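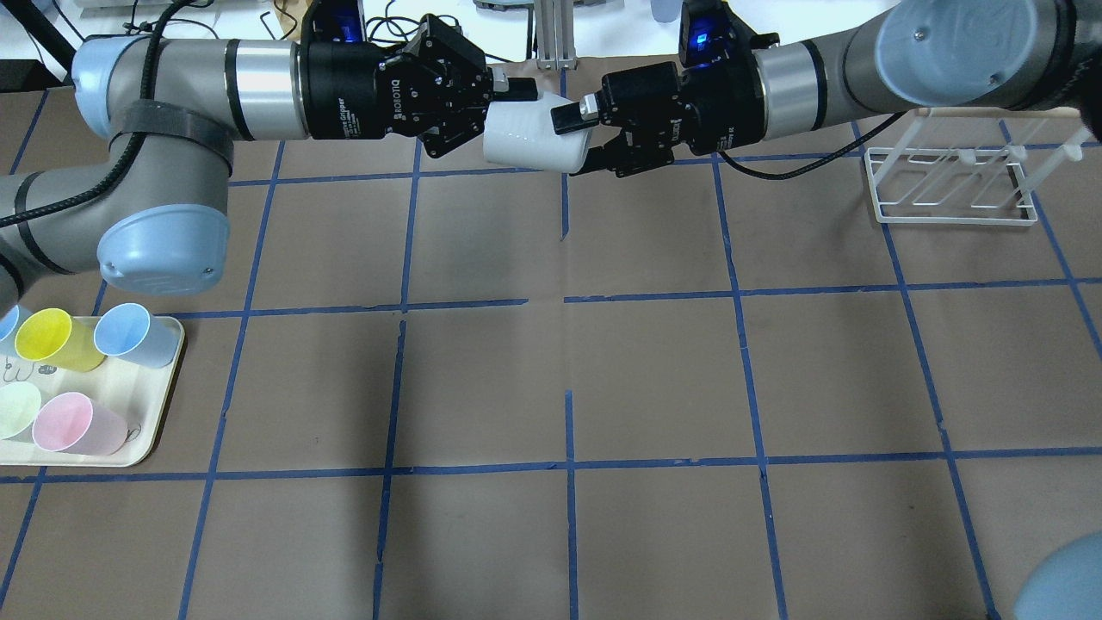
The Great Bralcombe Kitchen Sort-Out

August 28, 2024
2 min read
921 shares

I've been promising to put this page up for ages, so here goes! We spent most of the summer sorting the kitchen things at Bralcombe ahead of the move to the new place on Ackroyd, and I got way more into it than I expected. If you've ever opened a cupboard and had a stack of lids slide out onto your feet, you'll know the feeling. The short notes below are for anyone doing the same job (and for me, when October comes and I've forgotten how we did it).

Brown paper and blue tape
My favorite part of the whole setup. Brown paper over the work surface, then strips of blue tape to divide it into big squares. I wanted smaller ones at first — I'm glad I lost that argument, because a mixing bowl takes up a lot of room.

What goes in a square
One kind of thing per square. Mugs with mugs, boxes with boxes, and the odd pieces get a square to themselves until somebody claims them. The odd pieces won by a mile.

Plain white things
Smooth, matte white, slightly rounded at the corners... I could look at that shape all day. It shows up so nicely over the brown paper too. My own cupboards at home are all clashing colors and I'm getting very jealous.

By the dish rack
The rack lives on the paper, so anything that needs a rinse doesn't have far to go. I'd do it this way again in a heartbeat. Just keep a towel handy, brown paper gets soggy fast.

The Sandari boxes
Two of them, both stuffed with tea towels. I opened the first one thinking it was the good plates and had a small panic. They're going over to Ackroyd as they are, I'm not folding those again!

The Wilex shelf
Still arguing about this one. It fits under the window at the new place if we take the bottom rail off, and I think it would look great with the serving dishes on it. Others think it belongs in the garage. Votes welcome in the comments.

Peeling it all up
The tape comes off in long strips if you go slow and pull it low across the paper. Go fast and you get a handful of shreds. I saved the best sheet of paper for wrapping glasses.

More when the shelves are up — I want to try the same squares on the pantry next.

2 comments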